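The Basket Question

Every house has one. Mine lives on a shelf by the back door, is woven from wicker, and contains at this moment a bicycle pump adaptor, three takeaway menus, a candle shaped like a pear and a key that fits nothing I own. I bought it to get organised.

The basket is the great alibi of the British home. Put a pile of rubbish on a table and you have a mess. Put the same pile in a basket and you have storage. Magazines like this one have been telling you so for years, usually beside a photograph of a hallway with no coats in it, and I have written a few of those captions myself.

So when Hanane Benkirane offered to come round and empty mine, I said yes before I'd thought about the pear. Benkirane used to run the stockroom at a department store in Pesthorpe and now spends her days in other people's cupboards. She charges by the morning. She once took 589 biros out of a single house, a figure she gives without any sign of judgement, and the owner still couldn't find one that worked when it came to signing the cheque.

Her method is plain enough. Clear a table. Put the basket on it, alone. Take things out singly, and decide about each one before you touch the next. Tipping the whole lot out is forbidden. "You tip it out, you look at it, you have a cup of tea, you put it all back," she told me. I have done this every September for 10 years and had been calling it a system.

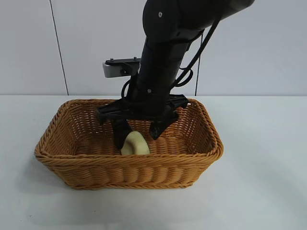
Going one at a time is dreadful at first. A heap can be ignored, but a single object on its way out of a basket wants an answer. Do you use it? Where would you look for it? My reply to the second question was "in the basket" so often that Benkirane stopped asking and simply raised her eyebrows.

By the bottom layer I'd become quicker, and rather ruthless. Out went the menus, two of them from restaurants that have since become a vape shop. Out went a tape measure that began at four inches. The key I kept, naturally. The day you throw away a key is the day before you find the lock.

There is also the matter of the basket itself. Janaka Gazi sells them from a narrow shop in Falititz Lane, stacked to the ceiling and tied to the banisters, and he takes a dim view of his customers. Most people, he says, buy too deep. A deep basket looks generous in the shop and turns into a well at home. He likes something rectangular, low enough that you can reach the bottom without losing sight of your wrist, and he won't sell you a lid unless you argue for it.

I argued for one. He sold me a shallow one without.

Gazi is sound on cleaning, too. Wicker collects crumbs and fluff in the weave, and he goes after them with a dry paintbrush, then a barely damp cloth, then an afternoon somewhere airy, well away from the radiator. He has no time for sprays. He has even less for fabric liners, which he considers a second basket for the crumbs.

My new one went by the back door on a Sunday evening. Benkirane's rule was that it could hold things on their way out of the house and nothing else: letters to post, a library book, gloves. For a fortnight it did exactly that, and I became quite hard to live with. I gave advice. I looked into friends' hallways and sighed.

Last week I went to fetch the gloves and found a battery in there, age and condition unknown. I took it out and thought about it properly, as I've been taught. Then I put it in the old basket, which is upstairs now, under the bed, with the pear.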